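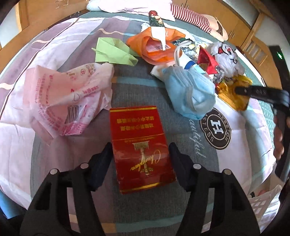
*A red Chunghwa cigarette box on a striped bedspread.*

Ludinbridge wants its rental hosts to promise that nobody has smoked in the bedroom. It is less clear how anyone would check.

Under a plan put forward by the city's licensing office in January, every short-term rental in Ludinbridge would have to declare itself either smoke-free or smoking-permitted before its license is renewed. Hosts who pick smoke-free could put a green badge on their listings. Hosts who pick the other option would pay an extra $55 a year, money the office says will go toward "compliance activity."

What that activity would be takes up two paragraphs of an 11-page proposal. There is no inspection schedule in it. There is no test for smoke residue, no standard for what counts as a smoky room and no word on what happens when a guest and a host disagree. The form itself is a checkbox and a signature.

"It's an honor system with a logo," said Filipa Vieira, who rents out two apartments in the Dotlow neighborhood and has done so for eight years. "I don't allow smoking and I never have. I'll tick the box. So will the guy down the street whose curtains smell like a bar."

The licensing office said in a written statement that the badge would "give visitors confidence" and that false declarations could lead to a license being suspended. Asked how a false declaration would come to light, the office pointed to guest complaints. It did not say how many complaints about smoke it received last year, or whether any had led to action under the rules already in place.

That last point matters, as Ludinbridge has rules already. Most apartment buildings in the center ban smoking indoors through their leases, and hosts have long been able to charge a cleaning fee if a guest lights up. Those fees are the source of much of the bad feeling. Guests say they get billed on the strength of a photo of an ashtray or a pack left on a bed, which shows that somebody owned cigarettes and very little else. Hosts say they are left airing out mattresses and washing comforters twice while the booking site takes weeks to answer an email.

The proposal does nothing for either side of that argument. It doesn't say what evidence a host needs before charging a fee, and it puts no cap on the fee.

Supporters like to bring up Olvera, where a similar badge was introduced and, according to the Ludinbridge proposal, "smoke-related complaints fell." The document gives no numbers and no dates. It also leaves out that Olvera moved its complaints line to an online form in the same season, a change that cut complaints of every kind, including ones about parking and trash. Whether the badge did anything is hard to say from what has been made public.

Then there is Nolska, a company that sells plug-in air sensors to landlords. Its name appears in a footnote as a "possible technology partner." The sensors are meant to pick up smoke particles and send the host an alert. The company's own sales sheet says candles, burnt toast and some hair sprays can set them off. The licensing office said no contract had been signed and that sensors would be optional, though the proposal suggests that hosts who install one could get their renewals handled faster - a fairly strong nudge for something optional.

Vieira said she had looked at the sensors and decided against them. She worries about guests finding a blinking gadget beside the bed and leaving a bad review over it.

"I open the windows and I use my nose," she said. "If the city wants to send a person around to do the same, great. I don't think they're going to."

Few people would argue with the aim. Stale smoke is unpleasant, it is bad for people with asthma, and travelers who pay for a clean room should get one. But the plan as written mostly asks hosts to repeat a promise many of them already make on their listings, then charges the ones who answer differently.

The office is taking written comments from residents and hosts until the end of the month. A revised version is expected in spring, and the office said it would "consider" adding details on enforcement.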